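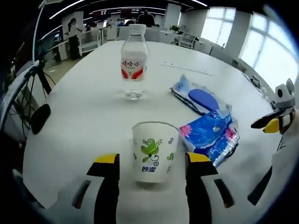

**How do you get tea stains out of a mug without scratching it?**

Bicarbonate of soda on a damp cloth, rubbed round with your finger for half a minute, then rinsed off. It works on nearly everything in my cupboard, and a tub of the stuff lasts for months.

That was the question that started this whole page off, and I've been adding to it ever since. It's all about drinks: making them, keeping them, carrying them and cleaning up after them. I love this sort of thing (my family will tell you I love it too much) and I'm delighted when people write in with their own.

*Last tidied up 9 March 2022*

## Mugs, flasks and pots

- For a flask with a brown bottom, drop in a heaped teaspoon of bicarb, fill it with hot water and leave it overnight with the lid off. In the morning, swish it about with a bottle brush and rinse twice. Mine came up like new!
- If it still smells of old coffee, put in a spoonful of dry rice with a splash of white vinegar, shake it hard and rinse. Don't do it with the lid screwed down if there's any bicarb left inside, as the fizz builds up pressure.
- Store flasks with the tops off. Same goes for lunchbox bottles and anything with a rubber seal.
- Rubber seals can usually be prised out with the handle of a teaspoon. Have a look under yours. You may wish you hadn't, but it'll be clean by teatime.
- Teapots: if the spout drips, rub the tiniest smear of butter under the lip. An old trick, and I laughed at it until I tried it.

## Kettles

We have very hard water in Flandley, so I've tried the lot. White vinegar and water, half and half, brought just to the boil and left for an hour, is quick and cheap but it does make the kitchen smell like a chip shop. Citric acid is my favourite — two tablespoons in a full kettle of hot water, leave it twenty minutes, tip it away and boil two fresh kettlefuls before you make anyone a drink. You can buy it in the home-brew aisle for much less than the stuff sold in little sachets.

Khalil Kanaan wrote to ask whether half a lemon does the job. It does if you keep on top of it every week or two. On a thick crust you'd need a whole bowl of lemons, and I'd sooner have the lemonade.

## Ice

Boiled water that has cooled makes slightly clearer cubes. For really clear ice, fill a small picnic cool box with water, leave the lid off and put it in the freezer for most of a day. It freezes from the top down and all the cloudiness gets pushed to the bottom, so you can take the block out early, while there's still a little water underneath, and cut up the good part with a bread knife. It's such fun, and children will happily watch you do it.

Other things worth freezing in trays:

- leftover strong coffee, for iced coffee that doesn't go watery
- lemon and lime juice
- mint leaves, chopped and topped up with water
- the last of a carton of orange juice before you go on holiday

Once they're solid, tip them into a bag and write on it. Frozen lemon juice and frozen egg white look far too alike. (Sorry, Widad.)

## Lemon barley water

Widad Nimri gave me this one and I make it from June right through the summer.

200 g pearl barley, rinsed well
2 litres water
3 unwaxed lemons
honey or sugar to taste

Peel the lemons thinly and put the peel in a big jug. Simmer the barley in the water for half an hour, then strain the hot liquid over the peel. Stir in the honey while it's still hot. When it's cool, add the lemon juice and take the peel out. Keeps for three days in the fridge, and don't you dare throw the barley away — it goes straight into soup, or into a salad with cucumber and feta.

## Drinks for a crowd

Make squash up double strength in the biggest pan you own, chill it, and top up with cold water and ice when people arrive. Put the drinks at the opposite end from the food or you'll get a terrible jam in the doorway. Pegs with names on, clipped to the rim, stop everyone taking a fresh cup each time.

Benedito Caldeira freezes grapes and uses them in place of ice in white wine. I've copied him at every party since, and they get eaten at the end too!

## Still looking for an answer

Gaetano Caputo wants to know how to get beetroot juice out of a wooden spoon. I've tried salt and lemon, and it went from purple to pink and stopped there. If you've done better, write in and I'll add it.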